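Bornora kitchen

The Bornora kitchen is a type of built-in domestic kitchen developed for the public housing estates of Bornora and later used in apartment buildings throughout the Sturalov district. It is defined by a fixed wall of plumbing, a single continuous counter, and cabinets made to one standard width. The type is usually dated from the first building phase of the Arska estate, where 654 apartments were fitted to the same plan. It remained in production, with changes, until the district stopped building housing directly.

The term is used in two senses. In housing records it refers only to kitchens supplied under the original contract. In common speech it covers almost any small kitchen of the period with a tiled wall and painted doors, including many made by private joiners who copied the dimensions.

Background

Before the estates were built, most homes in Bornora had no separate kitchen. Cooking was done in the main room, on a stove that also heated the dwelling, and water was drawn from a tap on the stair landing. Food was kept in a ventilated cupboard set into the north wall. Furniture used for cooking belonged to the tenant and was moved from one dwelling to the next.

A survey carried out by the district housing office covered 2461 households and recorded the size of the cooking area, the distance to water, and the number of people who used the room for sleeping. Its findings led the office to require a closed kitchen with its own window in every new apartment. The rule was opposed by builders, who argued that the added wall and window would raise the cost of each unit. The office answered by asking for a kitchen that could be made in a workshop and set in place in one day.

The contract was awarded to Mathias, a joinery firm that had until then made school furniture. The firm's workshop adapted the frame of a classroom storage unit, which explains the shallow depth of the early wall cabinets and the position of the shelf pins.

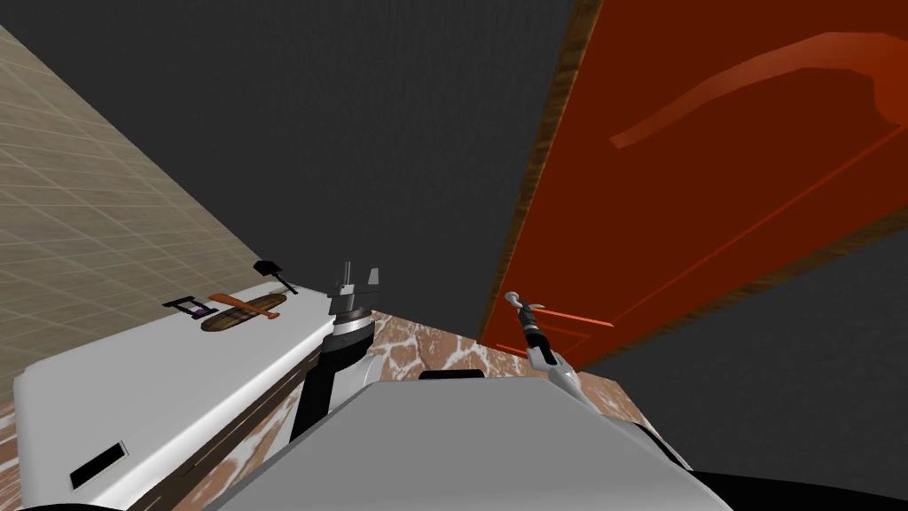 Design and layout

The standard plan is a narrow room with the window at one end and the door at the other. All pipes run inside one long wall, shared with the bathroom behind it. The sink stands closest to the window, followed by a work surface, the stove, and a tall cupboard. The opposite wall was left free for a folding table.

The counter is one piece from end to end. Early counters were cast in terrazzo and ground smooth by hand. These proved too heavy for the upper floors, where the stairs were too tight for a full length to be carried up, and several had to be lifted through the windows. Later counters were made of wood covered in linoleum, and then of pressed board.

Tile was laid between the counter and the wall cabinets. Square tiles were chosen to reduce cutting, and the height of the tiled area was set at a whole number of tiles. The installation sheets called for grout slightly lighter than the tile, a choice that made uneven joints less noticeable. Tenants were not allowed to drill into the tile, and a rail for utensils was therefore supplied beneath the wall cabinets.

Cabinet doors were flat panels without molding. They were delivered in primer and painted on site in one of four colors, assigned by staircase. The colors were a matter of complaint from the beginning. Residents of the second staircase at Arska, whose doors were dark green, submitted a petition with 200 signatures asking to be allowed to repaint. The request was refused, but the rule was seldom enforced afterward, and few doors survive in their first color.

Hardware

Handles, hooks, and hinges were cast at a small foundry in Sturalov. The first handle was a plain bar. A second model, introduced when the bars were found to catch on clothing, had a rounded grip that narrowed to a curved stem.
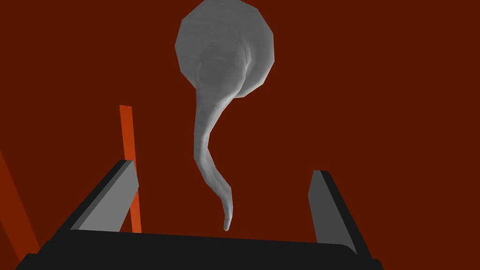 The foundry used the same alloy for window catches and coat hooks, and parts from one were sometimes used to repair another. Original hinges can be recognized by their long lower plate. Many were replaced after the pins wore through, and complete sets are uncommon.

Ventilation was provided by a grille above the stove, connected to a shaft shared by all floors. The arrangement carried cooking smells and sound between apartments. Closing plates were added in the second building phase, although tenants often sealed the grilles themselves with cardboard or cloth.

Use by residents

Accounts of daily life on the estates show that the kitchens were rarely used as planned. The room had been designed for one person standing. In practice, families ate there in turns, children did schoolwork at the folding table, and the tall cupboard was often emptied of food and used for coats. The historian Fadwa Benjelloun, who recorded interviews with former tenants, found that the window end of the room was the most valued place in the apartment and that many families moved the sink shelf in order to fit a chair beside it.

Storage was the most common source of dissatisfaction. The cabinets had been measured for stacked plates and small packages and could not hold large stockpots or preserving jars. Additional shelves were built above the door in a majority of the homes Benjelloun visited. Balconies were also used for cold storage in winter.

Laundry was officially done in the basement. Many tenants nevertheless washed small items in the kitchen sink and dried them on a line strung from the utensil rail, which was not designed for the load and frequently pulled loose.

Later changes

Refrigerators presented a particular difficulty. The standard cabinet width was too narrow for most models, and owners either removed the tall cupboard or placed the appliance in the hallway. Mathias offered a revised plan with a wider opening, used in 667 apartments before the contract ended.

Gas stoves were replaced by electric ones in much of the district. The work required new wiring in the pipe wall, and large sections of the original tile were taken down. Replacement surfaces varied from one building to another and included plastic laminate, steel sheet, and dark composite stone.
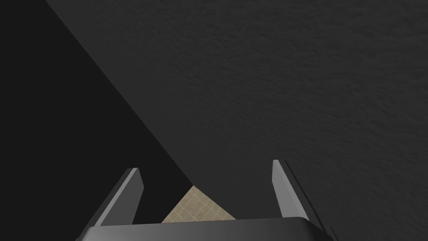 Preservation

Two kitchens at Arska were listed as protected interiors on Aug 1, 2019. Both belong to ground-floor apartments and retain their terrazzo counters. The listing covers the counter, the tile, the cabinets, and the ventilation grille, but not the stove or the sink, which are later replacements.

The architect Ehab Abdel Hamid prepared the measured drawings on which the listing was based. He has argued that the type should be judged together with the bathroom behind it, as the shared pipe wall determined the size of both rooms. The listing authority did not adopt this view, and the bathrooms remain unprotected. One of the two apartments is open to visitors by appointment in May.

See also

Arska estate
Public housing in Sturalov
Terrazzo
Built-in furniture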